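Zetmont Hand Gripper Kit
Sold by Ngaio Hollis, shipped from my garage
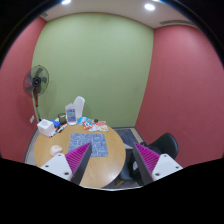

I started making these in July after my third set of store-bought fingers split at the base, and I've been fiddling with the ribbed part ever since! You squeeze the handle, the two soft fingers close, and they bend around what you're holding (a marker, a snack packet, a cup) so you don't crush it.

In the box: two printed fingers, two mounting plates, grip strips, 15 screws (yes, that's a few spares) and the handle. The camera isn't included, sorry, but the bracket is. Plan on a free evening to build it. Gil-soo Ryu at our shared shop did his in one sitting, but he's quicker with a hex key than I am.

Weight without camera: 328 g
Price: $200, or $13 for a spare pair of fingers

Want another finger color? Put it in the order notes and I'll see what filament I have.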